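Flavero button pressing: your questions

I get a lot of mail about Flavero, so I've put the usual questions in one place. I'm Kathleen Madigan, I ran the data side of it with Diarmuid Cronin.

So what is Flavero?

It's a way of training a robot hand to work push buttons and switches on control boxes it hasn't met before. We show it lots of short episodes on one set of boxes, then ask it to cope with another. Sounds dull, I know. I love it!

How much data did you use?

2,198 episodes in all. We also trained a version on 1,078 of them to see how badly it would suffer, and it did better than I'd bet Diarmuid it would (I owe him lunch).

Does the box get bolted down?

Nope, it just sits on a padded mat.
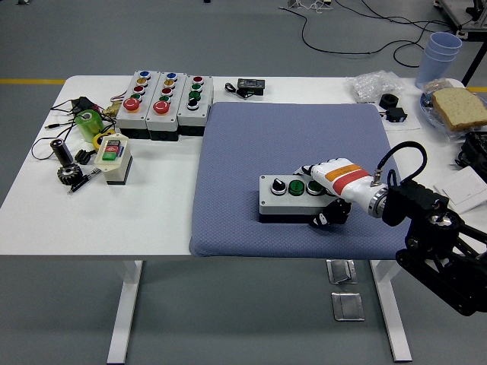
A loose box can skid when you push on it, and the policy has to learn to press straight down and ease off. Bolting it down would have made my life easier, but then we'd have learned nothing about pushing gently.

Why is the table such a mess?

Because real benches are. We keep other boxes, cables, a gear, a motor and whatever else on there so the model can't get by on "find the only thing in view." Our first runs were on a bare table and they fell apart the minute somebody left a pen out.

Is it only pressing?

Mostly, but gripping the box is in there too. Those episodes are the ones I'd redo if I had the time — our labels for when a grip starts and ends are sloppy.

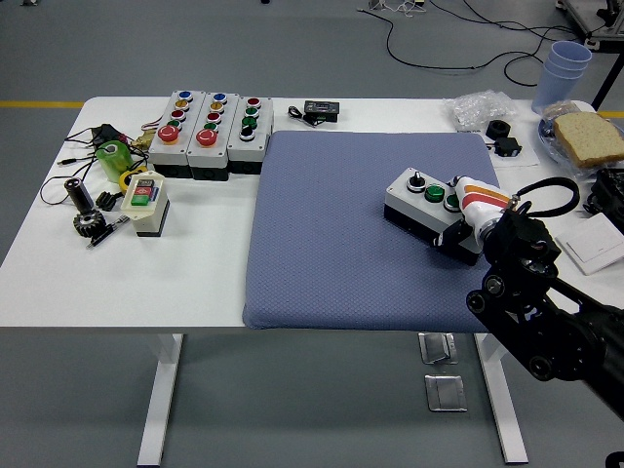 Photo: Flavero project / Diarmuid Cronin

What does it still get wrong?

Rotary knobs. It treats them like fat buttons way too often. Two buttons of the same color side by side also trip it up, and we have 2 ideas for fixing that, neither tested yet.

Can I have the data?

Not yet. Catríona Mulcahy is cleaning up the labels and we're hoping for December. Write to her if you want to be on the list.

Last updated Aug 28, 2025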